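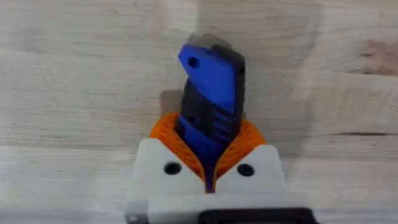
Prulberg School Water and Enrollment Records

Posted June 2, 2004, by the Prulberg Records Project

This data set covers water use, building capacity and enrollment for the public schools in the Prulberg district. It was put together from meter books, board packets and the yearly building reports. The files are plain text and can be opened in any spreadsheet program.

## What is in it

There are 698 rows in the main file, `usage.txt`. Each row is one building for one billing period. Fields are separated by tabs. The first row holds the column names.

- `bldg` is the short name of the building
- `period` is the billing period, written as year and month
- `gal` is metered water use in gallons
- `enroll` is the enrollment on the last school day of the period
- `irrig` is Y if the meter also serves athletic fields, N if not
- `src` is the source of the reading (M for meter book, B for board packet, R for building report)

A second file, `buildings.txt`, lists each building with its year of opening, its tank size if it has one, and the name of the water supplier. Stirnwood Elementary and Ninmont Middle School both have storage tanks. The Stirnwood tank holds 2,000 gallons and the Ninmont tank holds 4,000.

## How the readings were taken

Meters are read at the end of each billing period by district maintenance staff and written in the meter book kept at the building. We copied the books by hand. Where a page was missing or could not be read, we used the figure printed in the board packet for that month.

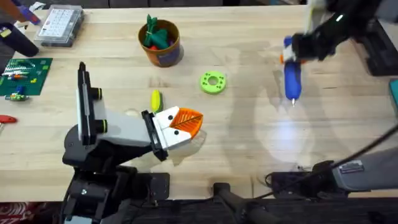 Board packet figures are rounded to the nearest hundred gallons, so rows marked B will look smoother than the others. Do not mix B and M rows if you are looking at small changes from one month to the next.

Enrollment comes from the attendance office. Pre-kindergarten students are counted at Stirnwood but not at Haddad Elementary, where the program is run by an outside group and has its own sign-in sheet.

## Known problems

- The Haddad meter was replaced in September. The old and new meters do not start from the same number. We have already worked out the use for that period, so please do not subtract the raw readings again.
- Ninmont has 2 meters. They are added together in `usage.txt`. The separate readings are in `ninmont_split.txt`.
- Summer rows have an enrollment of 0 even when summer school was held.
- A blank in `gal` means no reading. A zero means the meter was read and had not moved.
- Portable classrooms are not metered on their own. Their use is part of the main building.

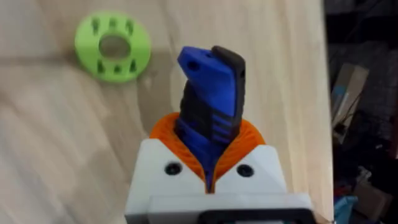 ## Using the files

You may copy and share these files. If you print figures from them, please name the Prulberg Records Project and give the posting date, as rows are sometimes corrected. Corrections are listed in `changes.txt`, newest first.

The data should not be used to check a water bill. Billing adjustments made by the supplier after the reading date are not included.

If you find an error, send the building name, the period and the page of the source you are working from. We can look up the meter book entry but cannot supply copies of whole books.

Related items

- Prulberg bus routes and mileage
- Stirnwood attendance zone, street list
- Haddad Elementary building report
- Ninmont Middle School kitchen and cafeteria records
- Board packet index

Contact the project | Copyright 2004 Prulberg Records Project | Back to top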